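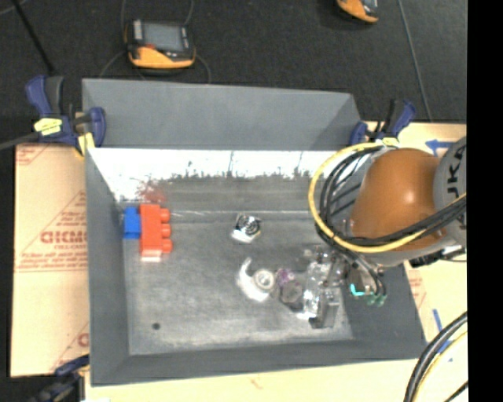
Gray open-topped bin with a red and a blue toy building block at its left side

Kereama Rally

The Kereama Rally is a gravel stage rally held each June in the hill country east of the town of Kereama. It is run over two days and forms a round of the Lendirmont Gravel Series. The event is open to two-wheel-drive and four-wheel-drive cars, which are scored together for the overall result and separately within their classes.

Format

The route covers 558 kilometers in total, including road sections. Competitive stages are run on closed forestry and farm roads, most of them hard-packed gravel over clay. Crews are allowed two passes of reconnaissance over each stage at normal road speed. Cars start at two-minute intervals for the first ten positions and at one-minute intervals after that.

Service is held at the Kereama showgrounds. The midday halt lasts 30 minutes and the overnight halt 45 minutes, after which cars are placed in parc fermé. Work on a car outside these periods is limited to the crew, using parts and tools carried on board.

Stages

The best-known stage is Beltia, which climbs from the river bridge to a saddle at 1,364 meters and comes down through a series of stepped hairpins. The surface on the upper part is loose shale – early starters usually lose time there sweeping the line clean. Nadico, the shortest stage, is run as the last test and carries 5 bonus points for the fastest crew.

History

The rally grew out of a navigational trial run by the local car club. Special stages were added under clerk of the course Higinio Valdovinos, who also laid out the first version of Beltia. Early events used maps and tulip road books only, and pace notes were not allowed until the event joined the series.

Italo Dal Bello won three times in a row with co-driver Kylie Tamihana. Their second win was decided on the final stage, after Mohsin Zaidi stopped with a broken rear driveshaft while leading. Ye-seo Kwak later became the first driver to win overall in a two-wheel-drive car.

Class rules

Two-wheel-drive cars are limited to an engine size of 1,389 cc in the junior class. Turbochargers are not permitted in that class, and tires must come from a single control pattern. Cut or reshaped tread is grounds for exclusion.

See also

Lendirmont Gravel Series
Pace notes
Parc fermé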